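Please leave the subtitles on

I saw the new animated feature from Garkia three times in one month, and the third time I paid only to hear it properly. The first two times it was dubbed. I want to write why the third evening was a different film for me, and why I think our cinemas are making a mistake when they give the original voices one late showing in the week and nothing more.

First I must say that I am not against dubbing. I learned to love films from dubbed ones. A child of six cannot read fast enough, and my grandmother, who had bad eyes, could not read them at all. In the town where I grew up the foreign films arrived with one tired man speaking all the parts, the princess and the horse also, and we cried in the right places.
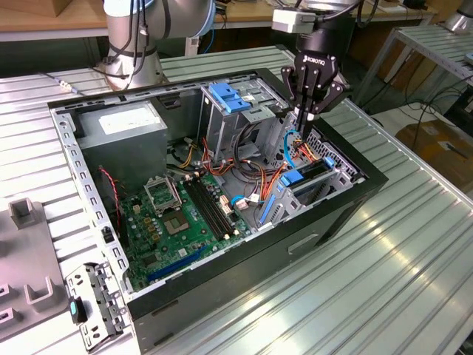
But a voice is a part of the drawing. In this film the father speaks very little, and when he speaks, he begins each sentence with a small breath, as if he is asking permission. In the original you hear this breath for 80 minutes before you understand what he is afraid of. In the dubbed version he has a fine, warm, confident voice. It is a good voice. It belongs to another man, who would never have lost the house.

The dubbing studio will answer that the words must fit the mouth, and that a breath takes time. I accept this. I have translated short films for a festival and I know how it is to have a beautiful sentence and a mouth which closes too early. Still, somebody decides what to save and what to throw away, and the quiet things are thrown away first.

The cinema manager in Driltberg told our film club that subtitles do not sell. He had a number: 20 tickets for the subtitled showing, against 126 for the dubbed one on the same weekend. I do not doubt his number. I only ask him to look at the hour. The dubbed showing was on Saturday at four in the afternoon. The subtitled one began at a quarter to eleven at night, when the last bus has already gone. With such a timetable you could also prove that people do not like ice cream. 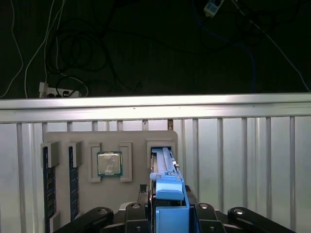
Cables and a power strip on the floor.

There is another argument which I hear often, that reading spoils the picture. You look down at the words and you miss the faces. For some people this is true, and I do not want to tell them how they should watch. For me it stopped being true after perhaps ten films. The eye learns. My neighbour's son, who is nine, now asks for subtitles at home, because he wants to hear how the monsters "really talk".

The Haron, which has two screens and a very cold foyer, tried something better last November. They showed Sithole, a long and rather slow cartoon about a river, in both versions on alternate days, always at seven. I went on a Tuesday, and I had to sit in the second row. I do not know what they earned from it and I will not pretend that I know. They have not repeated it, and I would like to hear the reason from them.

What I ask for is small. One showing in the week at a human hour, and the word "subtitled" printed on the poster in letters which a person can see from the pavement. At present it is on the back of the leaflet, under the parking prices.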